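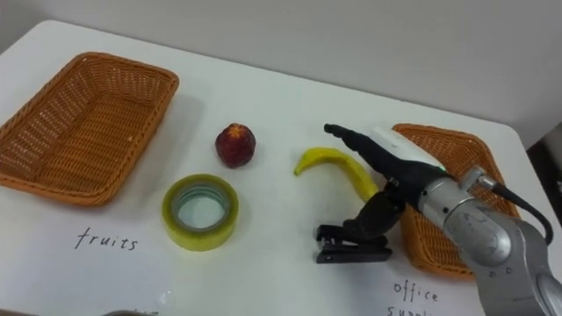
Four things to sort and two baskets to sort them into.

How to Run the Two-Basket Sort at Your Club

Hello again from the Prirside robotics club! We start every September with the same exercise, and so many of you have written to ask how we set it up that I finally sat down with a cup of tea to type it out.

You will need a plain table, two matching baskets, a marker and a handful of small objects. Give each basket a name and write it in front, big enough for the whole team to read. Then put the objects in the middle and let the students look for a while before anybody touches the arm. A banana is a kind place to begin — it's long, and there are plenty of spots to grab. A stapler lying on its side takes more thought, so save it for students who have had a turn already.

Have them write the order of picks on paper first. Move slowly, stop above each object, and only then come down. We cap a turn at 28 minutes, which sounds generous until you're the one holding the controls! 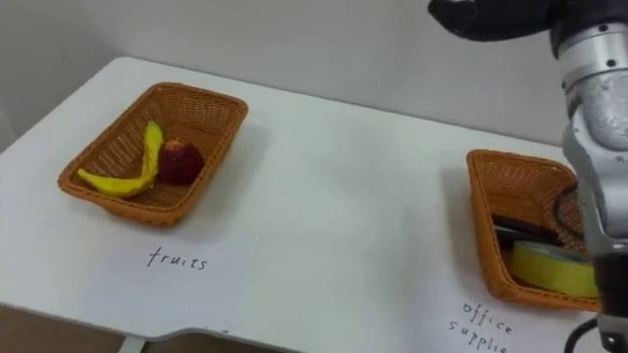 Scoring is where clubs differ, and I'll give you ours, which Kwadwo Baidoo worked out for the Markine meet. Each object in its proper basket earns 200 points, and a team loses half of that for anything dropped. Go by the written names, so an apple scores under "fruits" and a roll of tape scores under "office supplies," however untidily it's lying in there. Let the students add up their own sheets — they are much stricter than I am.

Related
Marking Out a Practice Table
Notes From the Tresus Workshop
Choosing Your First Gripper

1,284 shares | 28 comments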